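4.2 The bundled scene

Tradora sells its simulation kit with 18 furnished rooms, of which we licensed 3. The brochure promises "domestic richness". Ours came with a shelf, a clock and a table, and we have grown fond of the clock.

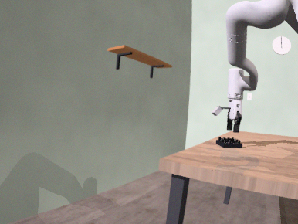 Figure 4a. Gripper above the studded black object, Tarnbridge room.

Grasp planning used the vendor's default settings, which the manual calls conservative and our reviewers may call otherwise. Changing the wall colour took 2 menus; changing the finger friction took 9.

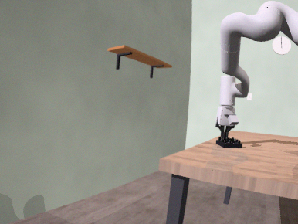 Figure 4b. Fingers at the object, same room.

Contact behaviour is harder to recommend. Low, dark objects get the same collision mesh as everything else in the Dunov library, and the licence fee does not cover a better one.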